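Condville Household Textile Terms is a two-column word list with notes, kept as plain CSV. It covers the names people in Condville use for blankets, throws, sheets and the parts of them: edges, seams, linings, undersides. Maintained by Kavitha Arumugam. Notes on dialect spellings are by Oddur Stougaard.

Current release: 1,593 entries, 588 of them with a usage note.

## Files

- `terms.csv` -- one entry per line, UTF-8, comma separated, header row included
- `notes.csv` -- usage notes, joined to `terms.csv` on `term_id`
- `sources.csv` -- short codes for the recorded conversations and printed lists
- `CHANGES.md` -- additions and corrections by release

## Columns in `terms.csv`

| Column | Type | Content |
|---|---|---|
| `term_id` | integer | Stable. Never reused after a deletion. |
| `term` | text | The word as spoken or printed, lower case |
| `standard` | text | Closest dictionary word, or empty |
| `part` | text | `whole`, `edge`, `face`, `back`, `fill`, `other` |
| `source` | text | Code from `sources.csv` |
| `spoken` | 0/1 | 1 if heard in conversation, 0 if print only |

An empty `standard` means no match was agreed on. It does not mean the field is waiting to be filled.

## How `part` was assigned

Most disputes were over `edge` and `back`. Speakers often use one word for a hem and for the strip of underside that shows when the hem is turned up. The word "lip" is the usual case: 40 speakers were asked to define it, and their answers did not settle on either sense. The list therefore carries two "lip" entries with separate IDs.

The working rule is that a term goes under `edge` if it still applies when the cloth lies flat. If it applies only once the cloth is folded or raised, it goes under `back`. A frayed hem is `edge` in both positions. The paler side of a light blue blanket, showing where a fold has been lifted, is `back`.
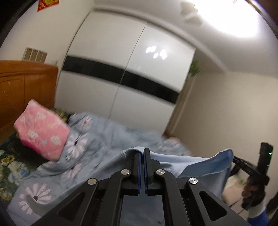 ## Spelling

Spoken terms are written with ordinary English spelling where one exists. Where none exists, the Stougaard spelling is used, and the `notes.csv` row says so. Variants that differ only in a doubled consonant are merged under the older `term_id`.

Words taken from the Jelínek list keep their accents. Tools that strip accents on import will break the join to `sources.csv`, because the source code `jelínek` has one too.

## Known problems

- 50 entries from the Asel price lists have no date.
- `fill` is thin. Few speakers had separate words for batting and wadding.
- "Arker" appears as both a term and a source code. Filter on the column, not on the string.
- Plurals are inconsistent in releases before August.

## Corrections

Open an issue with the `term_id`, the proposed value and where the word was heard or printed. Corrections to `standard` need a second speaker. Spelling fixes do not.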